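Renting Tables and Chairs from Vukach: Your Questions

How far ahead should I book?
For most of the year a week is plenty, and we can often help with less. Graduation season is another story — if your party falls in May or June, please call us as soon as you have a date, even if the guest list is still up in the air.

Can I change my order after I book?
Of course! Guest lists grow, we know that very well. You can add or drop pieces until noon the day before pickup, and we only charge for what goes out the door. We keep 207 folding chairs and 60 tables at the Prorkton shop, so there is usually room to add a few.

Do you have anything nicer than plain white tables?
We do, and they're some of our favorites. Ask for the marble-look squares when you call.

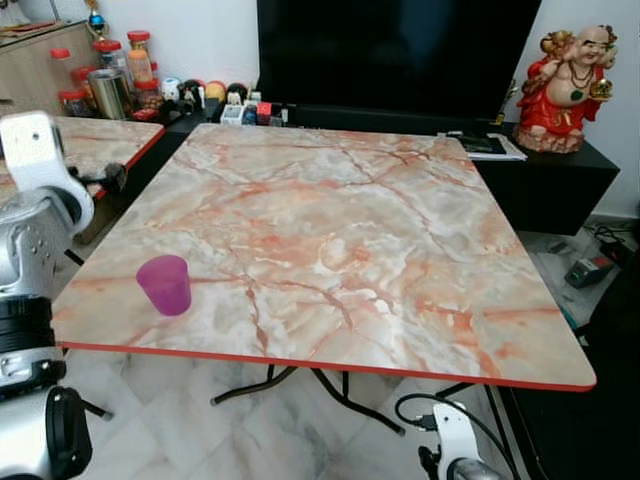

Square folding table with faux-marble top and red-orange edge band.

Do I need to clean everything before I bring it back?
A quick wipe is all we ask. Please scrape off any candle wax or tape, though, and leave the proper washing to us.

What if something gets damaged?
Just tell us when you return it. Small scuffs happen and we don't charge for them. For anything bigger, Xuelian Xiong at the front desk will go over the repair cost with you before we bill a penny.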